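Paper Table Covers: Frequently Asked Questions

Last updated 22 September 2020

These are the questions we receive most often at Menudano about covering a table with paper, for craft afternoons, for packing and for children's meals. If your question is missing, please write to Veerle Dierckx, who answers the mail for the shop.

Which paper do I need for a normal table?

For most tables we advise the plain white Bretton paper. It is matte, so a pencil or a crayon takes well on it. The shiny kind is nicer for a buffet, but glue stays on top of it and dries very slowly.

Must the paper hang over the edge?

No. For eating it looks better when it hangs a little. For working we prefer that it stops before the edge, so that a strip of the table stays free. Then your sleeves do not catch the paper when you sit down or stand up.

How do I fix it?

With paper tape, 2 pieces on each short side. Put the tape on the underside of the table if you can reach it. Please do not use packing tape on a waxed or oiled table. We had one customer in February who took off the finish together with the tape, and we could not help her anymore.

My paper does not lie flat. What can I do?

Paper from a roll wants to go back to its round form. Turn it with the curl down and leave it for one night with some books on the corners. Small waves in the middle are normal and they do not disturb the work.

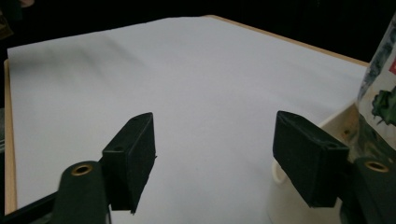
If you are in a hurry, you can also smooth the sheet with a dry cloth, from the center to the sides. Do not use an iron. Els Bakker from our workshop has tried it several times, and the paper became yellow in places.

Can I use the same sheet again?

Yes, when it is only marked with pencil or a bit of dust. Roll it up with the used side inside and write on the outside for which table it was cut. After paint or glue it is better to take a new one.

Does it protect against water?

Only for a short moment. Wipe spilled water immediately and lift the paper to look under it. For wet work, put an oilcloth under the paper.

How long is one roll?

The small roll has 5 meters. For schools we have a large roll on request, but it is heavy and you need a stand for it.

Can I collect my order?

Yes, at our counter in Tramungate. Please wait for the message that your roll is ready before you come.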